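Mirniddale Children's Pages > Our Earth > Sea and Sky

Why does the sea change its colour?

Take a glass of sea water and hold it to the window. It has almost no colour. But the sea at Claltach can be blue in the morning and grey before supper. How can it be?

Sunlight is a mixture of many colours. Water swallows the red part first. The blue part travels deeper, and some of it comes back up to our eyes. For this you need a lot of water, so a glass is too small. 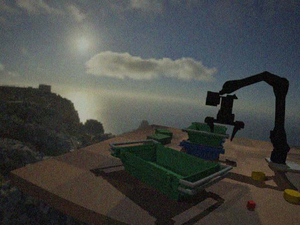 A grey-blue sea under a partly cloudy sky.

The top of the sea also works like a mirror. When thick clouds cover the sky, the water shows their grey. Very small plants can make the sea green, and after heavy rain in March the river Illel brings mud and makes it brown.

Deeper than 200 metres there is very little sunlight. At 900 metres a fish lives in almost full darkness.

More in Sea and Sky
Why is the sea salty?
How clouds are made
The lighthouse at Gautam
What is a tide?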